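Chapter 7
When the Work Learns to Fold

Learning goals

After reading this chapter you should be able to explain the difference between a task and a job, list the kinds of work that appear when another kind is automated, and read a company's claim about saved labor with a pencil in your hand.

7.1 The announcement and the floor

Most accounts of automation at work begin with an announcement. A firm has bought a machine, the machine does in seconds what used to take minutes, and the people who did the work will be "freed up for higher-value activities." The phrase has been in use for so long that few readers stop to ask what the activities are, who has been trained for them, or whether they pay the same.

We begin with a laundry. Brondton is a mid-sized garment care plant that washes, repairs and folds outerwear for rental customers: hotel staff coats, delivery jackets, rain gear. Before the change, 38 people worked its finishing room over two shifts. Their job was listed on the payroll as "folder," and on paper it had one task in it. Management signed a contract with a supplier, Skonico, for a folding line built around paired robot arms, and a memo dated 6 September 2022 told the staff that the line would be running by October.

The line was running by October, in the sense that it had power and could fold a flat towel. Jackets took longer. A jacket has a front and a back, two sleeves that go where they like, zippers, snaps, a collar that stands up or falls over. A person picks one out of a bin, gives it a shake and has it the right way around before she has thought about it. That shake was never written into the job description, and so it was not in the contract either.

7.2 Task and job

Economists like to say that machines replace tasks and leave jobs standing. This is a useful correction to the panic that every robot equals one lost paycheck, but it can be used lazily. It suggests that a job is a stack of separate tasks, like plates, and that you can lift one off without disturbing the rest.

The finishing room at Brondton shows why this is too simple. While they folded, the folders also found torn linings, missing snaps and pens in pockets. They pulled the coat that still smelled of fuel. They trained the new hires by standing next to them. When folding moved to the line, none of this moved with it, and for several months none of it was on anyone's list. Customer complaints rose. The plant then created a new position, "garment inspector," and filled it with former folders at the former folders' wage.

Was that a saving? The plant's report to its owners, the holding company MacAulay, counted 13 positions removed from folding. It did not count the inspectors as positions added, as they were booked under quality. Nor did it count the people now standing at the head of the line, laying each jacket down so that the arms could find it. Those workers were listed as "line support." Anyone who watched them for an hour would have said they were handling jackets.

7.3 Who teaches the machine?

Older machines were set up by engineers and then left alone. Many newer ones are trained on recordings of people doing the work, and this raises a question that earlier chapters did not have to face. If a worker's hands supply the examples, what is owed to the worker?

A second firm, Takar, collects such examples for pay. Its workers hold a gripper in each hand and do ordinary chores with them, often at home, while a camera on the tool records every motion. Folding clothes on a bed is a common assignment. The firm describes the work as flexible. The workers describe it as slow - a sleeve that fingers would turn in a moment has to be pinched, lifted and laid down again with two stiff jaws - and they are paid by the accepted recording, so a spoiled attempt earns nothing.

There is a hopeful reading of this arrangement. The skill of folding, long treated as no skill at all, finally has a price. There is also a less hopeful one: it is priced once, by the piece, and the buyer keeps it. We do not ask you to choose yet. We do ask you to be suspicious of any account, from a sales office or from a union hall, that mentions only one of them.

The rest of this chapter follows the jacket from the worker's hands to the folding line and asks, at each stage, whose time is being spent and in which column it is written down.

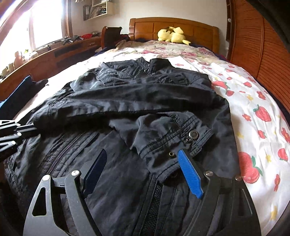
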